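Break Area Inspection Checklist – Sullavbridge Office, Second Floor
Completed December 24, 2021
Area ref. 1045

Floor and exits
Walkway to rear door clear – OK
Door opens fully, no wedge in use – OK
Floor mat flat at entrance – Needs work. The corner by the sink curls up. Taped down for now, replacement mat requested in May and still not here.

Electrical
Kettle cord and plug – OK
Microwave door seal – OK
Extension cord behind fridge – Fail. Fridge must go straight into the wall outlet. Moved during the inspection, cord removed from the room.

Fridge and sink
Fridge temperature log filled in – Partly. Two days missing.
Drain running freely – OK
Hand soap and paper towels – OK

Tables and snacks
Round table steady, no rocking – OK
Table top wiped down – OK
Snacks individually wrapped – OK
Wrappers sealed, no tears – Check each time the tray is filled. Anything open goes in the trash, even if it looks fine.
Use-by dates – OK on the spare stock in the Fovia cupboard. Older packs go to the front.
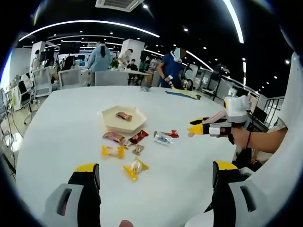

Allergen information is still the weak point. Single packs often don't carry the full ingredient list, which is printed on the outer bag or box. Keep the outer packaging until the last pack is gone, or cut out the panel and pin it to the board. Filled cakes need the most care, as they may contain egg, milk and nuts. The same comment was made at the Cimetti site and it was fixed there with a plastic sleeve on the wall.

Snacks go back in a lidded tub at the end of the day. The tray should be washed weekly – last wash not recorded.

First aid and fire
First aid box stocked – Needs work. Adhesive bandages low, burn gel out of date.
Extinguisher gauge in green – OK, tag no. 570
Fire blanket within reach of microwave – OK

Open items
1. New floor mat
2. Burn gel and bandages
3. Sleeve for ingredient panels
4. Fridge log, no gaps

Items 2 and 4 to be closed before the next walk-through. Item 1 stays with purchasing.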